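Nulley Teach-by-Hand Kit: three months of dragging a robot arm around my bench

Posted December 2021 in Tools and Kits
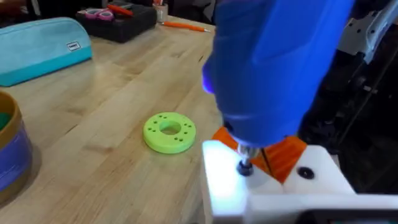 What you get for your money

I bought the Nulley kit with my own cash, so no freebies to declare. It's an add-on for a small bench arm you already have: a wrist camera, a clip-on handle so you can push the arm about, a little remote for the fiddly bits, and Kisto, the software that records it all. You show the arm a job, it saves what the joints did and what the camera saw, and after enough goes you let it have a try on its own.

There are printed parts to bolt on at the wrist, white and orange in my case, and small black screws that drive straight into the plastic. Go gently with those. I leaned on one too hard in the first week and had to print a new piece (my own silly fault, but a metal insert would have been kinder). I do most of my wrist work in blue nitrile gloves now and keep the driver close by, because I like to nip everything up before a long session.

Teaching by hand

Oh, this is the good bit! You hold down the button on the handle, the motors go soft, and you just walk the arm through the job. My first task was picking up a lime green printed ring and dropping it over a peg. The ring's a chunky thing like a flat donut, with a big hole in the middle and eight little ones around it, and I picked it because the colour stands out a mile against a pale timber bench. I'd done a whole batch of demos before my tea went cold.

The arm feels heavier at full stretch than it does tucked in, and you'll notice it in your shoulder by the end. Also, your hand gets in the shot. A lot. The camera sits right down at the wrist, so a gloved hand up near the tool looks enormous. Kisto has a "mask operator" setting that's meant to deal with this and I'd give it half marks. What worked better for me was moving my grip further up the arm, or swapping to the remote for the last little bit of the move.

Teaching by remote

The remote is a chubby two-stick thing with a squeeze trigger for the gripper. It took me a solid weekend to stop crashing into the bench. Sideways is fine, up and down is fine, but twisting the wrist while you're moving forward made my brain hurt. There's a slow mode, buried two menus deep, and I don't know why it isn't on by default.

Once you've got the hang of it, though, the recordings are cleaner. Nothing of yours in the view, no wobble from your elbow. For the ring job I ended up with 100 demos by hand and 46 by remote, and the arm's own attempts were noticeably neater after I added the remote ones in. I haven't tested that properly so take it as one bloke's hunch.

The software

Kisto is okay. Recording is one big button, playback is easy, and you can trim the boring start off a demo without any drama. Labelling is clunky. It crashed on me twice during long sessions and both times it kept everything up to the last finished demo, so credit where it's due.

Storage gets eaten fast. I'm up to around 2000 clips now, counting all my dud ones, and I had to buy another drive in the end. Budget for it.

How it stacks up

Before this I had a go with the Galtico glove, where you wear the thing and the arm copies you. Great fun for an afternoon, but the fingers never lined up with my gripper and I spent more time calibrating than teaching. The Cropper rig is the other one people ask about. It uses a second small arm as the controller, and it's a lovely way to work if you've got the bench space. I don't! My bench already has a pencil case, a tool tray and all sorts of other bits living on it.

Would I buy it again?

Yep, I would. The handle alone has saved me heaps of mucking about typing in positions. I'd want metal threads in the wrist parts, a longer cable on the camera and slow mode on the front screen. If you've never taught an arm anything before, start by hand with something big and bright, and leave the remote until you're bored of that.

Score: 8 out of 10

Good: handle feels great, quick to get going, doesn't lose your recordings
Not so good: screws into bare plastic, clunky labelling, hungry for storage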